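Plutis Hand Unit
Hand-held gripper for recording manipulation tasks

Home > Teaching equipment > Hand units > Plutis

Overview

The Plutis is a hand-held gripper for teaching pick-and-place and tidying tasks to a robot arm. The operator holds the unit, works the jaws with a trigger, and does the job at normal speed. A camera on the unit records the jaws and whatever is in front of them. The recording is then used to train an arm fitted with the matching Clirkier wrist gripper, which has the same linkage and the same jaw pads.

No arm is needed at the place where the task is recorded. The unit runs from its own battery and stores to a removable card, so one person can carry it into a kitchen, a stockroom or an apartment and start work in a few minutes.

The Plutis can also be used as a remote control. Docked to the Ollard base station, it drives a live arm in the same room or over a wired network. Many labs use both modes: hand recording for volume, remote control for corrections once a policy is running on the arm.

Where it is used

Most of our customers record in lived-in rooms. A policy trained only on a bare bench tends to fail when the background changes, and it is cheaper to vary the rooms at the recording stage than to fix the problem on the arm later. We suggest at least three rooms per task, with the objects moved between takes.

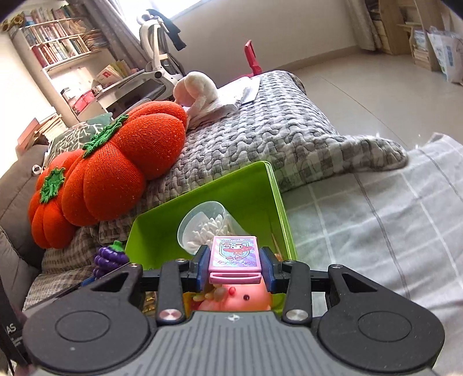
Small-object sorting is the task we are asked about most, and it is the one the jaw pads were shaped for. The pads close flat and parallel, so a thin-walled or boxy item can be held by its sides without being turned. A small pink box is between the dark blue pads in this take, with the lime-green bin right behind it and a toy pig and a bunch of plastic grapes close to the jaws. Crowded bins like that one call for a slow approach from above. Operators should open the jaws only as wide as the item needs, or the outer levers will push its neighbors over. Cups and other tall, light containers are best recorded as separate takes until the operator is used to the width of the unit.

Soft surfaces are fine. Sofas, beds and rugs give under the load when an item is picked up, and the arm has to see that during training. Press lightly and let the jaws do the work.

What's in the case

Plutis hand unit with jaw pads fitted
Spare pair of jaw pads
Battery and charger
Storage card, 240 GB
Calibration board
Hex key for the linkage screws
Printed quick-start sheet

The Ollard base station and the Clirkier wrist gripper are sold separately.

Specifications

Weight with battery: 474 g
Battery life, recording: 3 hours
Storage: removable card, 240 GB supplied
Jaw type: parallel, mirrored linkage
Jaw pads: replaceable, push fit
Trigger: spring return, adjustable tension
Docked mode: Ollard base station, wired
Arm-side match: Clirkier wrist gripper
Order code: PL-1237

Recording a task

1. Fit a charged battery and a card. Wait for the steady green light.
2. Show the calibration board to the camera with the jaws fully open, then fully closed. Do this at the start of every session and again after changing pads.
3. Hold the unit still for a moment, then press the record button once.
4. Do the task. Keep your free hand out of view unless the task needs it.
5. Press record again to end the take. A bad take can be marked with a long press and will be skipped on import.

Takes are imported with Sepp, our desktop software. Sepp checks each take for lost tracking and matches the jaw opening to the video. It exports to the common training formats. A license for one computer comes with the hand unit.

Notes for operators

Tracking depends on what the camera can see. Plain walls and strong backlight from a window both cause trouble. If Sepp reports gaps, turn so that more of the room's furniture is in view, or lower a blind.

Do not swing the unit between items. An arm has speed limits, and Sepp will slow down any section that goes past them, which makes the timing of the take unnatural.

Vary the starting position. If every take begins with the jaws over the bin, the arm will learn to expect it.

Check the linkage screws once a month. They should be snug but the arms must still move freely. Wipe the pads with a damp cloth. Solvents will harden the pad surface.

Customer comment

"We had two new operators recording usable takes by lunch on the first day. The long press for bad takes saves us a lot of sorting afterward. I would like a longer battery life, but swapping is quick."
Ojārs Grīnberga, data lead

Questions we get

Can left-handed operators use it?
Yes. The trigger works from either side and nothing needs to be swapped.

Will it work with a gripper other than the Clirkier?
The recordings can be exported for any parallel gripper, but you will need to measure your own jaw travel and enter it in Sepp. Results are better when the pads match.

Can two units be used together for two-handed tasks?
Yes, with firmware from February or later on both units. Pair them in Sepp before the session so the clocks agree.

Ordering

The Plutis ships from stock. Spare pads and batteries can be added to the same order. For loan units, training days and orders of more than five, contact Zihan Kang in sales through the form on the contact page and quote order code PL-1237.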